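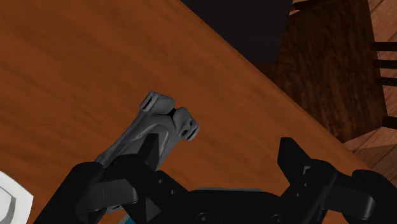

Section 4. Oiling and waxing the top

Okay, the legs are on, the top is level, and now you get to do the part I like best. The Clindstead table ships with bare wood on top, so whatever finish it ends up with is down to you and a rag. I went with two coats of the Zoreck amber oil on mine and I've never wanted to change it. If you're trying to picture the color you're after, think of a warm orange-brown tabletop with the darker streaks of the grain still showing faintly through. If your streaks have vanished, you've put on too much oil, and I'll get to fixing that in a minute.

What you need

The can of oil (the small one does the whole top, with enough left for touch-ups)
The tin of Goodall paste wax
Cotton rags, old T-shirts are perfect
Sandpaper, the medium sheet and the fine sheet from the parts bag
A metal tray or bucket of water for the used rags

CAUTION: Oily rags can heat up and catch fire by themselves if you leave them in a pile. Please don't skip this one! Drop them in the water as you finish with them, or spread them out flat, one layer, outside on something that won't burn. I do the bucket.

Getting ready

1. Open a window. The oil smell isn't awful but it hangs around, and I once did this in the evening with everything shut and had a headache by bedtime.

2. Sand the top with the medium sheet, always going along the grain. Go lightly near the edges, they round over faster than you'd think.

3. Switch to the fine sheet and do it all again. Run your palm over it (slowly, splinters) and go back over any spot that catches.

4. Vacuum the dust, then wipe with a barely damp rag and let the wood dry completely.

Note: The edges come from the workshop already sanded smooth. Give them a quick rub with the fine sheet and leave it at that.

First coat

5. Shake the can for a full minute. The color sinks to the bottom and if you pour too soon you'll get a pale first half and a dark second half. Ask me how I know.

6. Pour a puddle about the size of a pancake in the middle and spread it with a folded rag, working with the grain all the way out to the ends. Add more as you go. You want it wet all over with no dry patches.

7. Leave it for 5 minutes. My friend Rosalinda Manalo gives hers longer and gets a deeper color, but she works in a cooler room than mine.

8. Wipe off everything that hasn't soaked in. Keep changing to a clean part of the rag. When the rag slides instead of dragging, you're done.

9. Let it dry overnight with nothing on it. No newspaper, no "just for a second" coffee mug.

Second coat

10. Rub the top very gently with the fine sheet, wipe off the dust, and repeat steps 5 to 9. This coat uses a lot less oil, so start with a smaller puddle.

If it comes out sticky or too dark, put a little fresh oil on a rag, rub the sticky area until it loosens, and wipe the whole lot off right away. That has rescued mine twice. If it's still tacky a day later, use mineral spirits on a rag, with the window open again.

Waxing

11. Wait at least 6 days after the last coat. I start on a Sunday so it's waxed and back in use by the next one.

12. Rub on a thin film of wax in small circles, let it haze over, and buff along the grain with a clean rag. The haze is easy to miss in dim light, so crouch down and look across the surface toward a lamp.

CAUTION: The wax makes the top slippery for the first day or so. Anything smooth and heavy can slide if the table isn't level, so go back and check the feet (Section 3) before you load it up.

Looking after it

Wipe up spills when you see them. Water rings usually come out with a dab of oil and a bit of patience. I re-wax every October before the heating comes on, and Kauko Kuusisto, who has the long Wumthorpe version of this table, does his whenever water stops beading on it. Either way works fine.

Section 5 covers fitting the drawer.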